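上个月我又把冰箱里一整锅卤味倒掉了，心疼得不行，于是下决心把家里的剩菜规矩重新立一遍。写出来给跟我一样爱一次煮一大锅的朋友参考，都是家里厨房能做到的，不用买什么专业设备（温度计除外，这个真的值得买！）。

## 先准备这几样

- 一支探针式食品温度计
- 几个浅的带盖保鲜盒，高度别超过 5 厘米
- 一卷美纹胶带，一支油性笔
- 冰箱里放一支小的冷藏温度计

保鲜盒我强调一下“浅”。以前我图省事，整锅汤盖上盖子直接塞进冷藏室，第二天早上把探针插到锅中央，读数 18 度，吓我一跳。外面一圈摸着冰凉，中间还温吞吞的，细菌最喜欢这种地方了。

## 第一步：分装

菜做好以后，先把今晚要吃的盛出来，剩下的马上分，别等吃完饭再说——吃完饭谁还想动啊。汤和炖肉舀进浅盒，铺开；米饭也一样，拨松了摊平，别压成一大坨。米饭很多人不当回事，可是里面的蜡样芽孢杆菌，芽孢煮不死，在室温里放久了会产生毒素，而且那种毒素再加热也去不掉。所以隔夜饭能不能吃，要看它头天晚上在桌上待了多久。

## 第二步：降温

我家水槽大，就放半槽冷水加冰块，把盒子坐进去，水面别高过盒沿，隔几分钟用干净勺子搅一搅。一般 20 分钟左右就不烫手了，盖上盖子进冰箱。懒得弄冰水的话，浅盒敞着口晾一会儿也行，但从关火到进冰箱不要超过两小时，夏天厨房热，我自己按一小时算。

老有人问热菜放进冰箱会不会把冰箱弄坏。浅盒、分量不大的话没关系的，别把一口滚烫的大锅挨着牛奶放就好。

## 第三步：贴标签

胶带撕一条，写菜名和日期，贴在盒子侧面（贴盖子上的话，洗完盖子一换就全乱套了，我干过）。我的朋友 Apolinar Lozano 以前在餐馆后厨干活，他教我把新做的放里面、旧的挪到外面，伸手先拿到的就是该先吃的。就这么一个小动作，我家浪费的菜少了一大半。

## 第四步：冰箱里怎么摆

冷藏温度调到 4 度以下。别光信面板上的数字，把小温度计放在中间那层，过一夜再看。

生肉生鱼永远放最下层，外面再套个托盘，汁水滴下来也滴不到别人头上。熟食和剩菜放上层。冰箱门温度忽高忽低，放酱料和饮料就好，剩菜别往那儿搁。还有，别塞太满，冷气要能走得动。

## 第五步：再加热

要吃多少取多少，剩下的别跟着一起热。中心温度热到 75 度，汤要整锅翻滚，拿温度计插最厚的地方量。微波炉热得不均匀，中途停下来搅一搅，热完盖着静置一两分钟再量。

我有一次热咖喱鸡，边上都冒泡了，往鸡腿肉最厚的地方一插，47 度。又乖乖放回去转了三分钟。

热过一次还没吃完的，我就不留了。

## 放多久该扔

| 食物 | 冷藏 |
|---|---|
| 米饭 | 第二天吃完 |
| 炖肉、汤 | 三天 |
| 炒青菜 | 第二天吃完 |
| 凉拌菜 | 当天 |

这是我家的标准，偏保守。家里有孕妇、老人或者小小孩的，宁可再严一点。闻着没味道不代表没问题，很多致病菌根本没有味道，千万别用“尝一口试试”来判断！

来不及吃的，趁当天新鲜就冻起来，不要等到第三天才想起来冻。解冻提前一晚挪到冷藏室，放盘子里接水，别扔在台面上化一下午。

## 补充

Jirayu Luangrath 留言问便当怎么办：早上热透了装保温罐，罐子先用开水烫几分钟；要带冷的，就用保温袋加两块冰袋，到了单位马上进冰箱。

下一篇想写砧板和抹布，抹布的问题比砧板大多了，等我把家里那几条煮完再说。
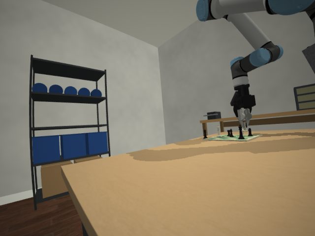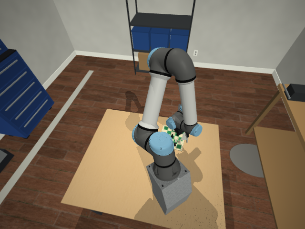
*上：木桌上的绿白棋盘和几枚棋子；下：装在金属底座上的机械臂*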